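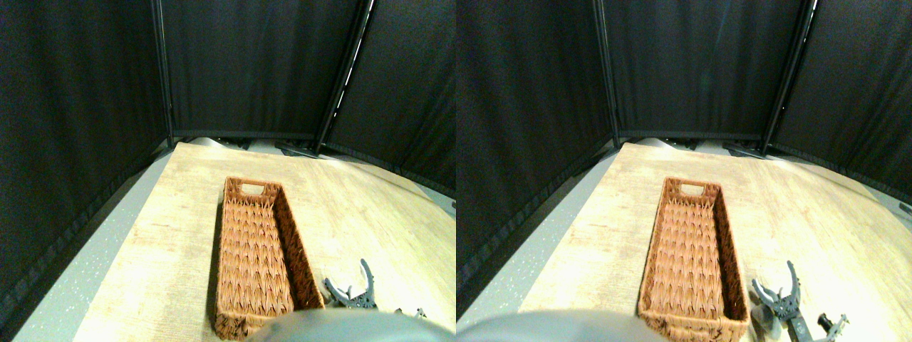

Baskets vs. plastic bins for an open pantry

Home Storage and Kitchens > Small Kitchens
Page 1 of 1

pantrymoth
Okay, I need people to talk me into or out of something. We pulled the doors off our pantry in January (they banged into the fridge every single time) and now everything in there is on display. Cereal boxes, the giant bag of rice, nine kinds of crackers, all of it staring at me while I eat breakfast. I want to hide it in baskets. Long narrow woven ones, the kind with a hole in the short end for your hand, lined up side by side like drawers.

My husband wants clear plastic bins. His argument is that you can see what you have. My argument is that seeing what we have is the problem!

The shelves are 16 inches deep and the pantry is in the hallway between the kitchen and the garage, so it gets cold in winter and sticky in summer. Has anyone lived with woven baskets for food for longer than a year? Do they get gross? Do they shed? I have a budget of $200 for the whole thing and I would like to spend it once.

shelfish_behavior
I have had them for four years and I love them. I'll just put that out there before the plastic people show up.

Mine are water hyacinth, which is the chunky rope-looking stuff. They hold onions, potatoes, snacks, tea, and one is just for batteries and birthday candles and whatever else lands in it. They look as good as the day I bought them, or close to it. I vacuum them with the brush attachment maybe twice a year. One thing I'd do over is get ones with a smoother bottom, because the chunky ones drag on painted shelves and I've got scratches now.

oldhouse_newsink
Plastic person showing up.

Flour. That's my whole argument. A bag of flour will leak no matter how careful you are, and when it leaks into a clear bin you take the bin to the sink and rinse it. When it leaks into a woven basket it goes into every little gap and stays there until you move house. Then the bugs find it. I had pantry moths two summers in a row and the second time I threw out six baskets and never looked back. (And your user name is pantrymoth, so I feel like you should be taking this more seriously than anyone.)

pantrymoth
Ha, the name is from a very bad summer in my old apartment, so yes, I have some history. That's part of why I'm asking. I kept flour in the fridge for years after that.

shelfish_behavior
But flour should be in a jar anyway? I don't have anything loose in mine. Everything in a basket is already in a bag or a box or a can. The basket is only there so I can pull out a whole category at once.

oldhouse_newsink
Bags leak. Boxes leak. I have opened a brand new box of pancake mix that was leaking on the way home from the store.

kettlecorn_kate
I do both and I think that's the answer for an open pantry. Baskets at eye level where you see them, plastic up high and down low where you don't. The baking stuff is all plastic with lids. Chips, granola bars, bread and napkins are in baskets. From the breakfast table you'd think I was a very put-together person.

On the narrow ones with the handhold in the end: yes, get those. I started with the kind that has loop handles on the sides and you can't put them close together because your hands need room. With the handhold on the short end you just hook your fingers in and pull. I fit one more per shelf after I switched.

Measure the inside, though. Woven walls are thick. I bought a set listed at 6 inches wide and a cereal box would not go in flat, because that was the outside measurement.

grout_expectations
Material matters a lot more than people think. There's a big difference between seagrass, rattan, hyacinth, bamboo strips and the paper rope stuff, and sellers mix the names up constantly. In a hallway that gets sticky in summer I'd stay away from seagrass and hyacinth completely. They soak up moisture from the air and you get that wet hay smell, and after that you get gray fuzz. I lost a whole set in a laundry room that way.

Rattan and willow are harder and dry out faster. The flat strip kind in a zigzag is pretty good too, if the weave is tight, since crumbs have fewer places to fall through. You do pay for it in cleaning because the crumbs sit along the lines of the pattern. An old toothbrush gets them out.

shelfish_behavior
I've never had the hay smell, and I live somewhere humid. I think yours were in a laundry room and that's a different situation.

grout_expectations
Could be. But a hallway next to a garage is also a different situation from a kitchen with the AC running.

mrs_mudroom
Can I ask a dumb question, why not just hang a curtain across the pantry? Tension rod, a piece of linen, done for the price of one basket.

pantrymoth
Not dumb, we tried it for two weeks with a bedsheet. My kids wiped their hands on it. Every time. It had a peanut butter zone.

mrs_mudroom
Okay, fair, I have boys, I should have known that.

oldhouse_newsink
So picture what they'll do to a basket.

kettlecorn_kate
Kids are actually easier on baskets in my house than on the plastic. We've cracked three clear bins from them being dropped on the tile, and zero baskets. A basket just bounces.

drawerdreams
Budget comment. We priced pull-out drawers for a pantry about that size before going with baskets, and the quote from the cabinet place was $2,954. For one closet! I laughed and then I cried a little. The other quote came in right at $2,000 and that was without the installation. So $200 in baskets pretending to be drawers sounds like a great deal to me even if you have to replace a few.

I got mine from a shop called Rumitton. They come in a reddish brown and a pale one. The reddish ones hide stains way better, the pale ones show every coffee drip. I did have to send one back because it rocked on the shelf, the bottom was bowed. They swapped it without any fuss but I paid the return shipping.

pantrymoth
$2,954!! I'm showing that to my husband so that whatever I spend looks reasonable.

Did yours have any smell when they came?

drawerdreams
A little, like a dry lawn. I left them on the porch for a couple of afternoons and it went away.

grout_expectations
If they arrive with a strong chemical smell, send them back. That's the varnish, and crackers will pick it up even through the bag. Ask me how I know.

binthere
I'm going to disagree with pretty much everybody and say you don't need containers. You need less food. I cleared out our pantry last year and found four open jars of paprika. Once I stopped buying doubles, the shelves looked fine with nothing on them but the food. All of this basket stuff is a way to avoid throwing out the crackers.

shelfish_behavior
Some of us have teenagers.

binthere
I have teenagers too. They eat the crackers, and then there are no crackers.

kettlecorn_kate
I don't love "you need less food" as advice, to be honest. We live forty minutes from a decent store and I stock up because I have to. But I'll give you the paprika. I have three cumins.

oldhouse_newsink
I agree with binthere for once, mark it down. The other problem with anything you can't see into is that you forget what's in it. I found soup in the bottom of one of my old baskets that was older than my dog.

mrs_mudroom
Labels? I have the little wooden tags tied on with string, through the handhold so they don't slide around. They turn over backward all the time but at least I know what's what when I flip them.

drawerdreams
I tried tags and they drove me crazy. I used a binder clip on the front edge with a piece of card in it. It isn't pretty, but it stays put, and you can change it when the snack basket turns into the pasta basket.

grout_expectations
One more practical thing and then I'll leave it alone. Line them. Cut a piece of that thin washable shelf liner to fit the bottom and let it come up the sides an inch. That takes care of most of the flour worry and you can lift it out and shake it over the trash. Wax paper works too, but it crinkles and slides.

oldhouse_newsink
So you put plastic in the basket. Interesting.

grout_expectations
A thin amount of plastic, yes. You may have a half point.

pantrymoth
Okay, update, I read all of this out loud at dinner. We're splitting it. Two shelves of narrow baskets at eye level, lined, nothing in them that could be called a powder. The husband gets his clear bins on the bottom shelf and up top, with lids, and all the baking stuff goes in there. I measured the inside of a cereal box about five times and now I know more about cereal boxes than I want to.

I'm going for the flat zigzag ones over the rope kind because of the shelf scratches and the damp. I'm ordering two first and leaving them out there for a month to see how they do before I buy the rest. Also I checked and we have two paprikas.

binthere
Throw one out.

shelfish_behavior
Post a photo when it's all in! And what did you decide on color?

pantrymoth
Reddish brown. There's a lot of coffee in this house.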